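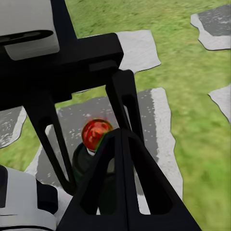
图1：仿真腕部视角，夹爪位于石板与草地场景上方，两指之间为红色小球。

主题：关于腕部视角下小目标位姿估计与闭合判据的讨论
版块：感知与控制软件 > 仿真与规划工具

楼主 pandon_ctrl
各位同仁：
现就 Pandondale 仿真场景库户外子集中的一个问题征求意见。本组在该子集上评估抓取策略，感知输入仅为腕部彩色图像，规划层采用 Sollitz，底层为关节阻抗控制。首帖所附为其中一帧渲染结果。
该帧中，红色球体位于两指之间，其下方为一深色圆柱状物体，形似瓶或罐。两者交界处有一条细白带。近处的三角形指板占据画面下部中央，圆柱体的主体部分位于指板之后，仅能通过镂空处看到局部。
我们的问题如下。
一、分割模块在此类视角下应将球体与圆柱体输出为一个实例，还是两个实例？现有标注规范未作规定。
二、夹爪闭合判据目前依据目标掩膜与指尖投影的重叠比例。指板遮挡较大时，该比例波动明显，规划层会反复请求重新对准。
三、在单帧图像中，是否有可靠方法判定目标已被夹持，抑或仅处于两指之间？
本轮共运行159个回合，其中9个回合因上述重新对准循环而超时。其余回合的失败原因另行统计，不在本帖讨论范围之内。
恳请赐教。

2楼 lattice_07
楼主所述第二点，建议首先核查自身掩膜的来源。若指板区域由分割网络预测，误差会直接进入重叠比例的分母。夹爪几何与关节角均为已知量，应由运动学模型逐帧渲染自遮挡掩膜，再从目标掩膜的有效区域中扣除。
需特别注意镂空部分。此类指板并非实心，若为节省计算而使用凸包近似，透过开口可见的有效像素将被全部舍弃。

3楼 Razia Jatoi
同意2楼关于自遮挡掩膜的意见。第一点则请允许本人提出不同看法。
实例划分应当服从任务定义，不宜由外观决定。若任务为取走球体，则应输出两个实例，并将圆柱体登记为支撑物；若任务为搬运整体，则应输出一个实例，并附加接触关系。仅凭图中那条白带，无法断定两者是否固连。它可能是瓶口或盖沿，也可能是渲染中的边缘效果。请楼主查阅场景描述文件中的父子关系后再行讨论。

4楼 pandon_ctrl（楼主）
回复3楼：已查阅。场景描述文件中，球体与圆柱体为两个独立刚体，无固定约束，任务目标为球体。故按您的意见，应输出两个实例。
回复2楼：目前确系凸包近似，属历史遗留实现。我们将改用网格渲染。

5楼 verge_mpc
本人对3楼意见持保留态度。
感知模块若须先读取任务定义才能决定输出，则模块间的接口将不再独立，回归测试亦难以维护。较为稳妥的做法是：感知层始终输出最细粒度的实例，由规划层依据任务进行合并。合并操作可以撤销，欠分割造成的信息损失则无法在下游恢复。
此外，楼主的重新对准循环从描述看是一个控制逻辑缺陷，与分割质量并无必然联系。任何以噪声量为触发条件的状态切换，都应设置滞回区间与最大重试次数。请问现行代码中是否具备？

6楼 Razia Jatoi
回复5楼：最细粒度在工程上缺乏明确边界。球体表面的斑驳纹理是否也应拆分？草地上的石板，其灰色中部与浅色边缘是否算作两类？若无任务约束，标注人员之间难以达成一致。本人所在小组曾为此返工，标注手册修订到第8版方才稳定。
不过，关于滞回区间的意见，本人赞同。

7楼 verge_mpc
回复6楼：此处所说的最细粒度，以刚体为单位，不以纹理为单位。仿真环境可直接导出刚体编号，不存在标注分歧。真实数据另当别论。

8楼 lattice_07
两位的分歧或许在于数据来源。仿真训练阶段采用刚体编号，真机微调阶段采用任务相关标注，两者之间以一张映射表衔接即可。Cestell 的导出工具支持在刚体编号之外附加语义标签，可供参考。

9楼 quiet_manifold
就第三点补充意见。
单帧彩色图像不足以判定夹持。以首帖图像为例，球体右下缘与黑色指板相接处有一圈淡淡的绿色，究竟是草地颜色的反射、抗锯齿混色，还是掩膜边界泄漏，仅凭此图难以分辨。接触与否更无从谈起。
建议采用以下流程：
1. 闭合指令发出后，读取夹爪开度，与目标直径的先验值比较；
2. 读取关节电流或仿真接触力，连续若干控制周期超过阈值后，方可置位接触标志；
3. 执行小幅抬升，检查目标在腕部坐标系中的相对位姿是否保持不变；
4. 三项均满足时，由状态机进入已夹持状态。
第3步对本场景尤为重要。目标下方另有物体，若抬升时圆柱体随之移动，应判为异常并中止。

10楼 pandon_ctrl（楼主）
回复5楼：现行代码设有单一阈值，无滞回，亦无重试上限，直至回合超时方才退出。此系我们的疏漏。
回复9楼：流程清晰，拟采纳。唯第1步中的直径先验，对球体尚可，对圆柱体则与抓取方向有关，需由规划层一并传入。

11楼 braten_user
请问是否考虑过 Bråten 的视差模块？相邻两帧之间腕部位姿已知，利用运动视差可估计球体与石板的相对深度，无须增加传感器。

12楼 quiet_manifold
回复11楼：对远距离接近阶段有帮助。进入末端阶段后，基线过短，且目标大部分时间紧邻指板边缘，匹配点多半落在指板上。草地纹理细密且重复，亦容易产生误匹配。不建议将其作为闭合判据的输入。

13楼 braten_user
回复12楼：误匹配可通过极线约束与自遮挡掩膜剔除，本人在室内场景中使用效果尚可。户外草地确未测试，结论保留。

14楼 lattice_07
另有一点提请注意。图中机械臂的阴影落在中央石板上，圆柱体附近的石面明显偏暗，而圆柱体本身亦为深绿近黑色。若分割网络依赖亮度差，此处边界极易外扩。建议对光源方向作随机化处理，并单独统计阴影区域内的掩膜误差，不宜与全图平均值混为一谈。

15楼 pandon_ctrl（楼主）
感谢各位。现将近期修改安排公布如下，便于后续对照：
（1）以运动学网格渲染替换凸包自遮挡掩膜，保留镂空区域；
（2）感知层按刚体输出实例，Sollitz 侧新增支撑关系字段；
（3）闭合判据增加上下双阈值及重试上限；
（4）夹持判定按9楼流程实现，异常中止单独记录；
（5）补充渲染2,000帧光源随机化图像，用于阴影区域误差统计。
第（2）项中，3楼与5楼意见尚未完全统一，我们暂按5楼方案实施，接口中保留任务标识字段，以便日后切换。

16楼 Razia Jatoi
对暂行方案无异议，但请在接口文档中注明该字段目前不生效，以免其他小组误用。另请说明重试上限的取值依据。

17楼 pandon_ctrl（楼主）
文档将照此注明。重试上限拟根据既有回合的对准次数分布选取，数值确定后于三月更新至本帖。

18楼 verge_mpc
请同时公布双阈值的具体取值，以及那9个超时回合的重叠比例曲线。仅有汇总数据，难以判断滞回区间是否足够宽。

19楼 pandon_ctrl（楼主）
可以。曲线导出后作为附件上传，横轴为控制周期，并标出每次重新对准请求的时刻。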